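The Table Nobody Buys New

Friday, 7:10 a.m., and the line outside the Limton hall already goes past the bike rack. Coffee in paper cups. A man with a tape measure hanging out of his back pocket. Two sisters arguing over whether a drop leaf counts as a dining table or a desk.

It's the October sale. Secondhand tables, mostly, and whatever chairs came along with them. Doors at eight.

Jawad Bugti has run it for nine years and he has not slept much. "People will think over a couch for a month," he says, dragging a rope across the loading door. "A table they buy in four minutes. Then they get it home and it won't go up the stairs."

He's got folding ones stacked by the entrance, since those go first. Students, card players, a woman who does alterations and wants something she can put away before dinner.
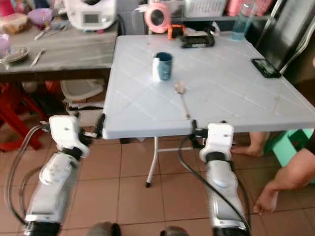

What a table costs now

Less than you'd think, if it's old. Big brown dining sets, the kind that seat ten with the leaves in, are close to worthless. Bugti sold one last spring for $40, chairs included, to a couple who wanted it for a porch. The family that brought it in had paid 2,000 for it and kept the receipt in the drawer.

Small is what sells. Anything round. Anything that fits under a window. A Suominen pedestal table came through in the summer, one owner, a burn mark the size of a dime, and it went for $1,550 before lunch. Bugti still sounds a little sore about it. He'd priced it himself and thinks he went low.

Then there's the Drurkitz stuff, which turns up every month, flat-pack from the years when everybody had one. He won't take it if the bolts are missing. He used to. There's a coffee can of wrong bolts in his office to show for it.

Moving them

Take the legs off. Everyone knows this and hardly anyone does it. Legs off, hardware in a bag, bag taped to the underside. Blankets, not towels – towels slide. Carry it on edge through a door, top facing the hinge side, and the person walking backward gets to call the stops.

Measure the stairs too, not just the door. The turn on the landing is what gets you. Bugti keeps a cardboard cutout in the truck, cut to the size of his most popular rectangle, and lends it out on a deposit. It comes back bent every time. 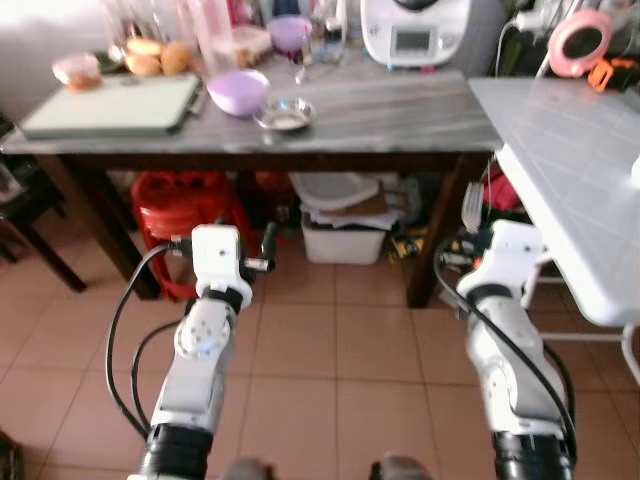
Delivery inside town is cheap and the wait is long. Out past the reservoir you're on your own, or you're paying a cousin. The hall closes its loading door at 2 and no pleading opens it again, I watched a guy try. He had a trailer and everything.

The finish question

By nine the loud half of the room is talking about refinishing. Strip it or leave it. A dealer who comes up for the Bollero pieces, low benches and narrow hall tables mainly, says sanding them is a crime and she'd like it in writing that she said so. Across the aisle somebody is planning to paint one green.

Most of the old tops aren't ruined. They're dirty. Years of polish over years of grease, and it goes gummy in August. A rag, warm water, a drop of dish soap, and patience will get a lot of it. Dry it as you go. Try it on the underside first becuase you can't take it back.

White rings are in the finish and often come out. Black rings are down in the wood and mostly don't, short of bleach. Bugti tells buyers to put a plant on it.

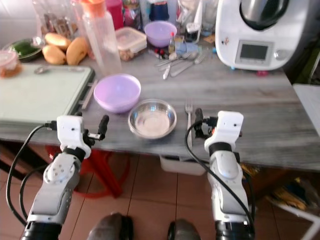 How do you tell if an old table is worth fixing?

Push on one corner and watch the others. A loose joint can be glued and clamped over a weekend, but a cracked rail or a top that has split all the way through costs more in labor than most tables will ever bring.

Go underneath as well. Lie on the floor if you have to, people do, nobody at Limton looks twice. Fresh screws next to old ones mean a repair. Powder under a leg means bugs, and you walk away.

Where they end up

Not in dining rooms, a lot of them. Half the buyers I caught at the door wanted a table for the kitchen, a place to sit down and to chop onions and to leave the mail. One was buying for a church basement. One for trains, a whole layout, and he'd brought the track with him in a box to check the curve.
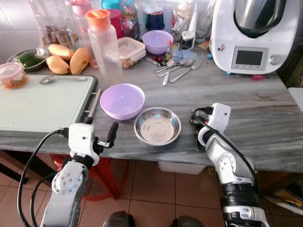
The sisters got their drop leaf. They'd settled on dining table, then in the parking lot they were back to desk. It went in the hatchback with the legs sticking out and a red sock tied on the end.

By noon the back wall is bare floor and rope. Bugti is eating a sandwich standing up, writing SOLD on a card for a table thats already been driven away. The next truck comes Monday, he says, three estates at once, and every one of them has a dining set.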